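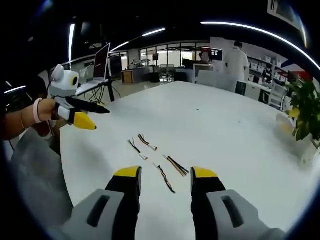

Harness bench, April, started 9:40 am

Goal for the morning: finish the two-handed set for the Proltmont job. Task is "pick a harness off the white table, pass it to the other hand, put it down straight." Sounds like something you could teach a patient dog. We are on our third version of the instructions.

Grippers: both hand-held units, yellow tips. Left and right were swapped in the session folder again, so I renamed everything before starting and wrote L and R on the charging shelf in letters a child could read from the hallway. We'll see.

Count at start of day: 262 good demos. Target for Proltmont is whatever Esquivel says it is this week.

Four harnesses down at a time, short ones. The mix is deliberate. The fatter bundles are easy, you close on them and they come up like a breadstick. The thin twisted pair is the one that eats the morning. Close too gently and it slides out, close too hard and the tips meet with the wire squeezed off to one side, and then the policy learns that squeezing wire off to one side is a life goal.

Rules as they stand, so I stop making them up halfway through:

Approach across the wire, never along it.
Grab the wires, stay off the connector. (Trorthorpe's old demos all grab the connector. Do not mix those in. I mean it this time.)
Other hand waits open until the first hand has stopped moving.
No regrasping in midair. If it's a bad grab, put it down and mark the take bad.
Both tips in view of the lens before you close.

That last one cost us 9 takes before the first coffee. When the two hands come together for the pass, the natural thing is to tip the wrist in, and then the lens gets a lovely view of the other gripper's housing and none of the wire. Keep the elbows out. It feels like carrying two very full bowls of soup. It looks like that too.

10:30. Changed the order. Was doing all the thick bundles first and the twisted pair last, and by the end my grabs were sloppy in a way you could see on playback. Now it's random draw. Slower, but the bad takes are spread out at least, and I don't get to build up a grudge.

11:05. Tracking jumped twice on the left hand, both times on a fast reach in from the side. Slower reach, no jump. I would like to blame the Gostov firmware but I also moved the table yesterday and didn't redo the map. Redid the map. No jumps in the next 5 takes, which proves nothing, but I enjoyed them.

11:20. Checked playback at quarter speed. The pass is cleaner than I expected. The receiving hand closes a little late every time, and there's a dead moment where both hands hold the wire and neither wants to commit. Two people with one restaurant bill. I'm leaving it in for now. The last policy we trained on quick passes dropped the harness about as often as it delivered it, so a bit of dithering may be what it needs.

Speck on the table near the middle. Tried to wipe it off, can't tell if it's dirt or a mark. Leaving it. If the robot ever learns to pick up the speck, I'm taking the credit.

11:50. Stopping for lunch, wrists are done. The grippers don't weigh much until you've held them out in front of you for an hour.

To do this afternoon:

Twisted pair only, 3 short sets, break between sets.
Turn the harnesses so some connectors point away from me. Nearly everything this morning points the same lazy direction.
Ask Esquivel if "put it down straight" means straight to the table edge or straight to itself. The spec says "aligned." Aligned with what, it keeps to itself.
Rename the bad takes. "bad", "bad2" and "badder" will not mean anything to me in a month.

Uploads are running. Don't close the laptop.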